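**Sorting a mixed bead stash: by color or by size?**

**tansyroot**
I bought out a neighbor's bead stash at a yard sale in April and it's all mixed together. Mostly seed beads, some glass rounds, a few shell pieces. I paid 55 dollars for the lot. I have a desk, a lamp and maybe an hour each evening. Do I sort by color first or by size first? I'm mainly going to make bracelets and a few loomed bands.

**millpond_k**
Size first. If you sort by color you still have to go back through every color when a pattern calls for 11/0 and you've got 8/0 mixed in. On a loom one wrong size shows up right away and the row buckles.

Get a set of sifting screens if you can. I got mine from Rerden and they do fine for seed beads. They won't separate an 11/0 from a fat 12/0, so you'll still be picking some out by hand.

**ottoline22**
I disagree with size first for bracelets. When I sit down to string something I'm thinking of color. I want all my greens in one place so I can see what I've got. The sizes are easy enough to tell apart once you're looking at one color.

**millpond_k**
Easy for 8/0 and 11/0. Not easy for 11/0 and 12/0, and OP said loom.

**ottoline22**
OP said bracelets first and loom second.

**tansyroot**
Both, really. The bands are for a craft table in the fall, so I'd like those to come out even.

**grayduck**
Do a rough pass by size into bowls, then color inside each size. Shell and odd pieces go in their own jar and you deal with them last. I did 128 tubes' worth this way after a shelf came down and it took most of a winter.

For the second pass I use a divider box on the desk and tubes for long-term storage. Dividers you can pull out are handy when one color takes up more room than the others.

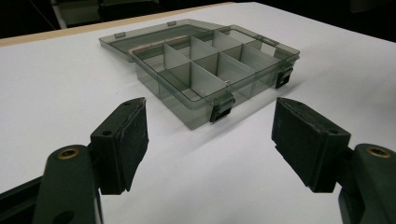
*Divider box, lid open flat behind the tray.*

Don't sort over carpet. Put a bath towel down, and use a shallow scoop to move beads. Pinching them up gets old after the first night.

**ottoline22**
I'd be careful with removable dividers and seed beads. Mine let 15/0s creep under the walls. I had two shades of blue in neighboring cells and by the time I got to the end of the project they were one shade of blue. I went to screw-top pots from Lorkholm, a set of 64, and haven't had any mixing.

**grayduck**
I don't put 15/0s in a divider box. For 8/0 and up I haven't had trouble.

**penny_wharf**
Pots are good but they take forever to open and close when a pattern has nine colors. I keep the current project in a flat tray and everything else in pots.

Also, tansyroot, check the finish before you put in a lot of hours. Old dyed beads can rub off. Put a few of each color in a damp paper towel overnight. If the towel is pink in the morning, I wouldn't make a bracelet out of those.

**tansyroot**
Did the towel test on six colors last night. The purple bled badly and the coral bled a little. The rest left nothing. The purple is a big share of the bag, unfortunately.

**millpond_k**
Use the purple for something that doesn't touch skin. Ornaments or a lampshade fringe. A clear fixative slows it down but I wouldn't sell anything made with it.

**ottoline22**
Agree with that one.

**tansyroot**
Going with size, then color. I ordered the screens and I'll use bowls until they get here. What does everyone use for labels? My handwriting is bad and tape peels off the small tubes.

**penny_wharf**
Round stickers on the caps. Size on top, color number on the side if you know it.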